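Grout between kitchen backsplash tiles going dark, will it come clean?

Percy Huaranga
29/01/2019

Moved into a place in Wada with small mosaic tile behind the counter. 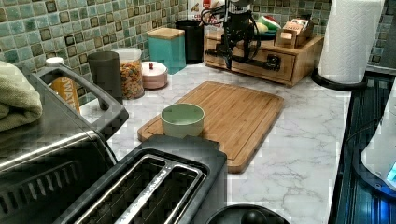
Grout lines look dingy to me, worst near the stove. Tried dish soap and an old toothbrush, no change. Landlord says regrout the lot - got a quote for 700 and thats not happening. Anything I can try first? Dont want to wreck the tile.

Lăcrămioara Ardeleanu
Baking soda and water, thick paste. Leave it 20 minutes, scrub with a stiff nylon brush, wipe off with a damp rag. Do a small patch in a corner first and let it dry overnight before you judge. Wet grout always looks darker. Near the stove it's mostly grease so go over it with degreaser before the paste. No vinegar if any of the tile is stone, it etches.

If it's still dark after two rounds it's stained all the way in. Get a grout pen or colorant. Slow going on tiny tiles but cheap. Seal it after, otherwise you'll be back at it by September.

Silviu Vasiliu
bleach

Teodor Jitaru
Wouldnt start with bleach, didn't do a thing for my grease stains and the smell hung around for days. Steam cleaner worked for me, borrowed one from my sister. Keep the nozzle moving and dont hold it on any loose peices. Also ask the landlord if it was ever sealed, mine had no clue.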